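Kairys Gripper Comparison, Simulated Tabletop Set
README, release of Friday, October 1, 2021

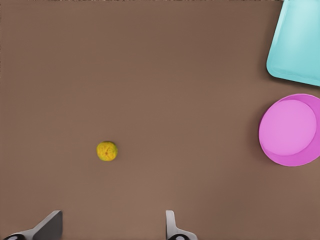 Kairys is a set of simulated pick-and-place episodes recorded to compare two parallel grippers on the same pair of arms, with the same cameras and the same controller. Everything was rendered; there is no real-robot footage in this release. The image is from the left wrist camera, which is the view most people will want to start with. It shows both fingers of the left hand at the bottom edge, opened a good deal wider than the yellow ball, with the pink bowl and the turquoise tray over to the right. Because the fingers stay in view at that opening, the gap can be compared by eye with whatever is being approached, and we used this a lot when sorting failed grasps.

What was compared

Two finger sets were tried.

Sarkden: flat, angular plate fingers, stiff, with no compliance in the contact model. Fully open it has the wider gap of the two.
Madurico: shorter fingers with a compliant pad, modelled as a spring layer on the inner face. It closes more slowly and holds round items with less slip.

Both mount to the same wrist flange, so the arm model didn't need to be changed. The masses are different, and the controller's gravity term was updated to suit. If you swap the fingers yourself and forget this step, the arm will sag by a few millimetres at full reach and the grasps will look worse than they should.

The task

Pick up the small round object and put it in the bowl. The tray is a distractor in most episodes and the target in the rest. The instruction string in the episode metadata says which. Object positions are randomized at reset within the reachable area of the table. The bowl and tray are allowed to sit partly outside the wrist view at the start of an episode, and they often do. We decided not to filter these out, as a policy that needs the whole bowl in view before it moves isn't much use for our purposes.

The table is a plain brown surface with no texture in any episode. A patterned version was rendered in August and dropped when the depth channel turned out to have holes wherever the pattern was fine. It is not included.

Contents

episodes/sarkden: 100 episodes
episodes/madurico: 100 episodes
episodes/failed: 70 episodes, both grippers mixed, labelled by failure type
calibration: camera intrinsics and wrist-to-camera transforms
controller: gain files for both finger sets
tools: replay script and a small viewer

Each episode folder holds colour video from the left wrist, right wrist and overhead cameras, joint positions, gripper opening, commanded actions and a metadata file. The gripper opening is normalized from zero (closed) to one (fully open) for each finger set separately. A value of 0.5 on Sarkden is therefore not the same distance as 0.5 on Madurico. Multiply by the stroke value in the metadata to get metres.

Frames and actions are logged at 10 Hz. The controller itself runs much faster, and the logged action is the last command sent before the frame was rendered. There is no interpolation.

Controller

All episodes use Ukine, our in-house Cartesian impedance controller. Gains were tuned on Sarkden first and then carried over to Madurico, with only the gripper force limit changed. This probably favours Sarkden a little in the approach phase. We tried a separate tuning for Madurico, but the difference was small next to the effect of the pads, and keeping one set of gains made the logs easier to compare.

The force limit is the setting with the most influence on results. If it is too low, round objects roll out during the lift. If it is too high, the stiff fingers push the object through the contact solver and it pops out sideways. The second failure is a simulation artefact and is labelled solver_eject so that it can be left out of any comparison.

Failure labels

There are 9 labels in the failed folder. The ones you will meet most often are:

miss_open: the fingers closed beside the object
roll_out: the object left the grasp during the lift
rim_hit: a finger touched the rim of the bowl on the way in
drop_short: the object was released before it was over the target
solver_eject: see above

The full list is in labels.txt. Labels were applied by hand from the wrist video and checked against the gripper opening. Where two failures happened in a single episode, only the first was recorded.

Known problems

The right wrist camera is rendered even when the right arm is parked, so in many episodes that stream shows very little change. Skip it if you are short on disk space.

Wrist images can have a thin band of pale, speckled pixels along the top edge. Crop it if your model is sensitive to borders.

Shadows are soft and fairly weak in all views. Methods that use shadow for height cues did poorly in our own trials.

In around 10 of the Madurico episodes the pad spring was left at the value from an earlier build. These are flagged pad_old in the metadata. The grasps succeed, but the pad deflection should not be used.

The bowl has no lip contact on the underside. Don't use these episodes for anything that involves lifting the bowl.

Replaying an episode

Unpack the archive, set the data path in tools/config and run the replay script with the episode folder as its only argument. Replay is deterministic on the same build of the simulator. On other builds the object can end up in a slightly different spot, particularly after a bounce.

Licence

Free for research and teaching use. Redistribution of modified versions is fine as long as the changes are listed in the README. The Sarkden finger meshes are included in simplified form only, and the collision meshes are the ones used for the episodes.

Changes since the previous release

Added the failed folder
Corrected the sign of the wrist roll in the Madurico calibration file
Renamed gripper_width to gripper_opening
Removed duplicate overhead frames at reset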